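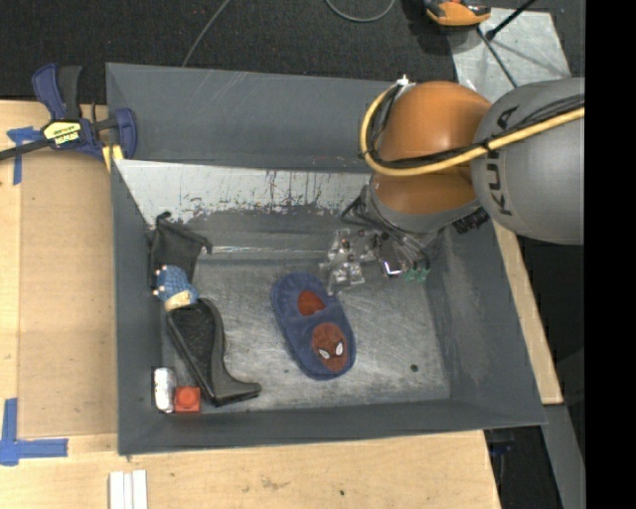 Ticket: one slipper from a pair, and a gray bin that needs new paint
Opened by: Ntombi Sibiya
Product: Fulby bin coating, gray and white
Status: open

Hi again! Me with the big gray bin. I know the last ticket got closed while I was away in June, so I'm starting over and putting everything in one place.

Two things, and the slipper is the quick one. The blue one with the stitched rim and the reddish-orange lining is from the Bawa order, size 4, and I only have the one. The packing slip says a pair. I've been through the shipping carton and the paper stuffing and I've looked under the bench (twice, on my knees, with a flashlight). If its partner is still on a shelf at your end, please send it on and I'll stop bugging you about footwear.

Now the bin. The white coating on the sloped part under the far wall is chipping along the bottom, right where it meets the gray. It's speckled and streaky, and there are dark drips running down it that I can't shift. The right-hand wall has cloudy scuff marks too, but those don't bother me much. I paid $49 for the coating kit and the label says it's good for bins that get used every day, so I was hoping for better.

What I've tried so far:

Dish soap and a soft sponge. Took off some dust. The drips stayed put.

Baking soda paste, left on for 2 hours. A little brighter up top, no change lower down. I also got paste in my hair, don't ask.

The Trornow cleaner you suggested last time. It smells lovely and it did nothing to the streaks. I stopped when I saw a bit of white coming off on the cloth - didn't want to make the chips any bigger.

Melamine sponge, very gently, on one small patch. Same story, white on the sponge.

I haven't touched the metal floor. It's scuffed all over but it's a floor, things get dropped on it, I can live with that.

Reply from Bumton Support
Hi Ntombi, thanks for all the detail. Please stop using the melamine sponge, it will thin the white layer. Can you tell us if the chips feel raised at the edges when you run a fingernail over them? And did you prime the strip where the two colors meet? We've passed the slipper question to the orders team.

Update from me
Okay, fingernail test done. Raised along the lower part, smooth higher up. As for primer, yes on the walls, but I think I skimped right at the join, I was running out and it was getting late. So that one may be on me!

My questions now are whether I can sand just the lower section and recoat it, or if the whole white band has to come off. I have over half a can of the white left and would love to use it up. Also, will the dark drips bleed through a fresh coat? That happened to me with a bathroom ceiling once and I ended up painting it three times.

Reply from Bumton Support
You can spot-sand if the upper part is firm. Use a stain-blocking primer over the drips first, then two thin coats of white. Orders team is still checking on the slipper.

Update from me
Great, going to pick up the primer tomorrow morning. Please leave this open until I've heard about the slipper.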